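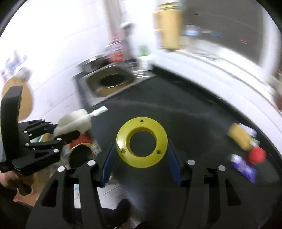
Yellow ring with two cutouts low on the rim.

Rental bike return check, Nasurport depot – with comments

Brakes: PASS. Both levers firm. The sheet says "excellent". I'd say adequate.

Tires: PASS, barely. Front was at 46 psi. The Gidel handout claims you can go 100 rides between pressure checks. I would like to see the bike that managed it.

Chain: FAIL. Stiff link, dry rollers. Marked "oiled in June", with no initials next to it. 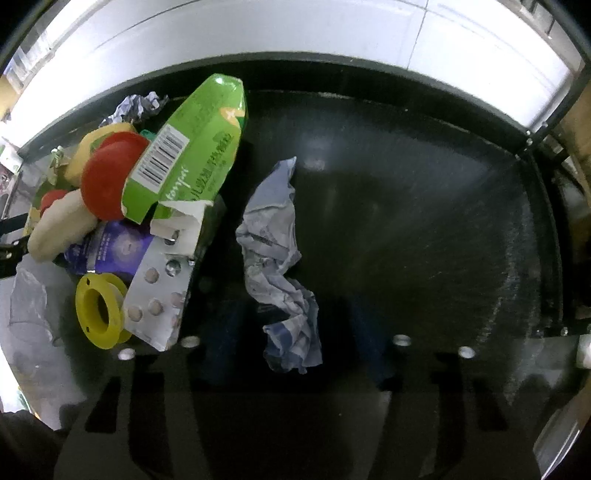 Rear rack: 3 of the bolts tight, one turns by hand. Threadlock was supposed to fix this last season. Do not send out with panniers.

Lights: PASS on the stand. Not tested on a rough road, so read that as you like.

Saddle clamp: Sestent model, holds at 5 Nm. Slipped under a heavier rider last time – recheck after a real ride.

Helmet: no visible cracks. Says nothing about whether it was dropped.

Result: HOLD until chain and rack are done. A tick in the box is not a repair.

Recent items
Sydorenko trailer hitch: check sheet
Child seat straps, what we reject
Lock and key log

We use cookies to remember your settings. Accept | Manage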